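How a Workshop Plans to Buy a Robot

When a family wants a new washing machine, somebody looks at prices, measures the space, and asks how long the machine should last. A workshop that wants a robot arm does the same job, with more numbers. This page explains how the planning is done. It uses a small workshop in Griltelton called Puterow as its case.

Step 1: Write down the job

A robot arm is bought to do a job, so the job comes first. The planner writes it in plain words. At Puterow the job sheet says: work with small, light parts and carrying cases on a flat table.

Each word on the sheet changes what has to be bought. "Small" sets how wide the gripper must open. "Light" sets the payload. Payload is the weight an arm can hold while it moves. An arm with a large payload costs more and needs a stronger table, so a workshop with light parts can choose a smaller arm.

"Flat table" matters too. An arm that works at one table can be bolted in place. An arm that has to travel from room to room needs wheels, batteries, and a way to find its path. Those are separate lines in the budget.

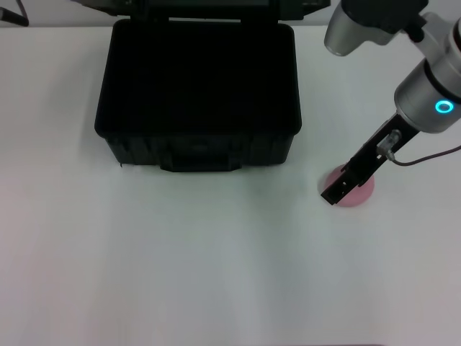 An arm, a gripper, an open case, and a pink disc on the table.

Step 2: Split the robot into parts

A robot is often sold in pieces. The price on the front page of a catalog may be for the arm alone. The planner makes a list of everything else.

Arm: the part with the joints. More joints let it reach a spot from more directions.
Gripper: the part that holds things. It is sometimes called the hand.
Controller: the computer that tells the joints how to move.
Cameras: these let the robot's computer see the table.
Cables and mounts: small items, but the robot does not run without them.
Spare parts: finger pads, cables, and anything else that wears out.

Puterow asked a supplier named Katene for a price on the gripper and its spares. The answer was 2,313 dollars. The workshop had set aside 3,000 dollars for that part of the list. To find what is left, subtract:

3,000 - 2,313 = 687

The planner does not spend the 687 dollars right away. It stays on the sheet as a reserve. A reserve is money kept for costs that were missed the first time, such as shipping or a longer cable.

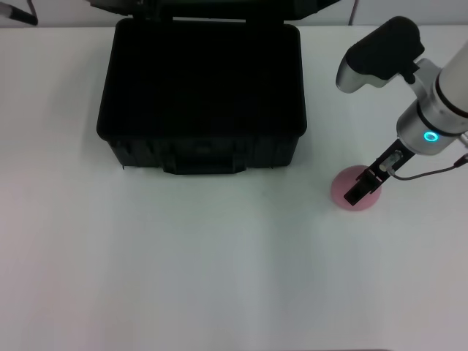
Reach is the next number to check. Reach is the distance from the base of the arm to the farthest point the gripper can touch. The planner marks the base on the table with tape, then measures to each place where a part will sit. Every one of those places has to be closer than the reach.

It is a mistake to plan right up to the limit. An arm stretched out almost straight has fewer ways to turn its gripper. A planner leaves extra room and moves the work closer to the base. Moving a part on the table is free, and a longer arm is not.

Step 3: Choose the gripper for the hardest object

Parts with simple shapes are easy to plan for. A plain block has flat sides, and two flat fingers can squeeze it. Other objects take more thought, and the planner should look for the hardest one on the job sheet before ordering.
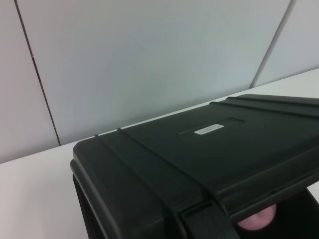

Finger pads are sold in different shapes and materials. A thick pad can be too big for a narrow space, and a thin pad may wear out sooner. The choice depends on the gap the finger has to enter. With a carrying case, that gap may be the one under the lid, where the rounded pink fingertip is pushed partly beneath the edge. The planner should measure a gap like that with a ruler and write the size next to the gripper on the list. If the pad on sale is thicker than the gap, a different pad must be ordered.

Puterow put 10 spare pads on its list. That number came from a simple rule the workshop uses: guess how many will be needed in a year, then double it. The guess was 5.
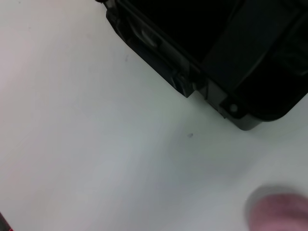 Step 4: Count the costs that come later

The price of a machine is paid once. Running costs are paid again and again. Electricity is a running cost. So are spare parts, software fees, and the hours people spend setting up each new task.

Setup hours are easy to forget. A robot does not know a new job on the day it arrives. A person has to program it or show it the movements, test them slowly, and fix what goes wrong. The planner writes down those hours and multiplies them by what one hour of work costs.

Safety goes on the sheet as well. The workshop needs a stop button that people can reach, and a rule about who may stand near the arm while it moves. Some robots also need a fence around them.

Step 5: Compare and decide

The last page of the plan has two columns. One column shows the cost of doing the job with the robot for a year. The other shows the cost of doing it by hand. If the two totals are close, the workshop may wait. Puterow will look at its totals again in December, when its supplier in Flillside sends out a new price list.

Words to know

Budget: a plan for spending money.
Payload: the weight an arm can hold while moving.
Reach: how far an arm can stretch from its base.
Reserve: money kept back for missed costs.
Running cost: a cost that is paid again and again.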